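Muten celebrity gossip headlines, README

Last touched July, in a rush, sorry for the mess. Ask Ningsih if something is plainly broken.

What you get

1520 short entertainment stories, English only, one row per story. Break-ups, weddings, who was seen leaving which restaurant with whom. Each row has a headline, the first paragraph, a topic tag and a "sourcing" tag. That last one is the reason we made this.

Sourcing tags

named: a person is quoted by name, or a rep is
insider: "a source close to", "a pal", "an insider", all that
recycled: story leans on another outlet's story
none: no source given at all

Topic tags are in topics.txt, 13 of them. "reunion" and "rekindled" used to be separate, now merged. Old files from Stavesura still have both so watch out.

Where it came from

Written for us by freelancers at Fultasari, in the style of the real gossip pages. All the celebrities are made up, no real names went in. If you spot one tell us and the row goes. Please dont put real names back in for a demo, we have been asked twice and it's still no.

Labelling

3 labellers per row: Margus Butkienė, Gilles Bouvier, Kamarul Govindasamy. Majority wins. Where all of them disagreed Ridwan Majimbun picked, and the row has split=yes. 24 rows like that, mostly recycled vs insider, when an insider is quoted second hand. Gilles thinks those should be a tag of their own. Maybe next version.

Known problems

- Far too many divorces, not enough feuds
- Headlines in title case except the last batch, which is all over the place
- Curly quotes in some rows, straight in others. Strip them before you match anything
- A few first paragraphs stop mid sentence. Thats how they were delivered
- Don't use it to decide if a story is true. Tags say who is quoted, nothing more

Using it

Open stories.csv, it is tab separated despite the name. Split by the "set" column, don't shuffle your own or the same couple ends up in both halves. Results on the Mangundap board only count with our split. 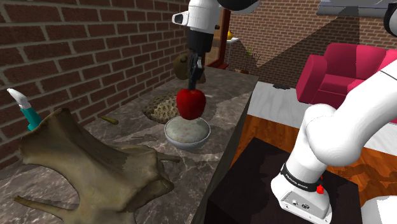 Licence and contact

Free for research and teaching, ask first for anything paid. Credit Muten. Mail goes to Ningsih Ginting, mornings are best, replies slow in July.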